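Staying at the house: frequently asked questions

How do I get to Hunville?
Most guests drive. The last stretch from the highway is slow and has no gas station, so fill up before you leave it. The bus from Warker stops outside the bakery, a short walk downhill from the house. It does not run in the evening.

What time can I check in?
Any time after 3 p.m. If you will be later than 9 p.m., send a message and we will leave the porch light on and the key in the box by the side door.

Is there a market?
Yes, in the morning, on the square. It is small in winter and large from May on. Go early if you want cheese or fish. The bigger market at Jemar has more clothes and kitchen goods, but parking there is hard after 10 a.m.

Can I walk to the canal?
Yes. Take the lane behind the church and keep left at the pump. The towpath is flat and good for bikes, though it gets muddy after heavy rain. We have two bikes in the shed that guests may use.

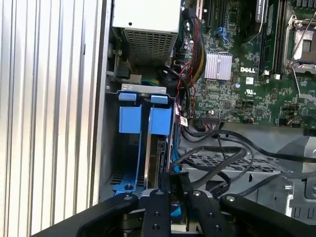
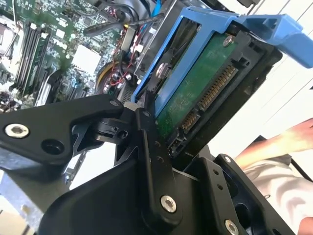
Where should we eat?
Šimko, by the lock, is the place we go most. It is plain food and the terrace fills up fast at lunch. They close for most of January. In the village itself there is only the café, and it stops serving hot food at 2 p.m.

Is the house heated?
There are radiators in every room and a wood stove downstairs. Wood is in the lean-to — please bring in only what you need for the day.

Do you take a deposit?
Yes, $200, returned within 5 days of your leaving. We take it off the card you booked with.

Can I bring a dog?
One dog is fine. Please keep it off the beds, and on a leash near the neighbor's chickens.

What is the weather like in spring?
Mixed. April can be warm enough to eat outside, and the next day you will want a coat. The wind is stronger than people expect, so do not leave the shutters unhooked when you go out.

Is there a store?
The grocery opens at 8 a.m. and shuts for lunch. For anything larger, stop at the supermarket in Warker on your way in.

3,517 views · 5 comments · Share this page

Sign up for our newsletter to hear about open dates.

Contact | © Hunville house | Back to top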